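2022-05-06

I've been meaning to write up the co-op ledger business since January, when Corinne Haverford talked me into running a node for our little honey and preserves group – and by "talked me into" I mean she turned up with a lemon slice and a spare laptop. There are 23 producers in it now, spread up and down the valley, and we all used to keep our own spreadsheets of who sent which batch where. You can imagine the emails!

The software is called Firari. Zeyu Shen set it up for us over a couple of long evenings, with four of us running nodes and everyone else just logging in to add their batches. Once a batch is signed by the sender and the receiver it stays put, and if you've got the weight wrong (I have, twice) you add a correction underneath and both versions sit there for all your neighbours to see. We're up to 2,023 entries, which I'm quite chuffed about, although more than 200 of them are corrections and a fair few have my name on them.

What I still haven't sorted out is the keys. Zeyu's advice was to write the recovery words on paper, by hand, and keep a copy somewhere away from the computer, so I did mine in pencil first while I checked the spelling. Any clear plastic box with a lid and a divider will do for the bits and pieces, and mine has a little eraser in its cream paper sleeve on the left-hand side. The second copy is going to Corinne's once I've inked it in properly, and then I want to have a go at the harvest labels.

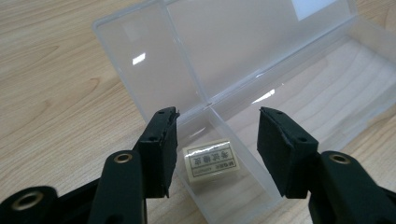
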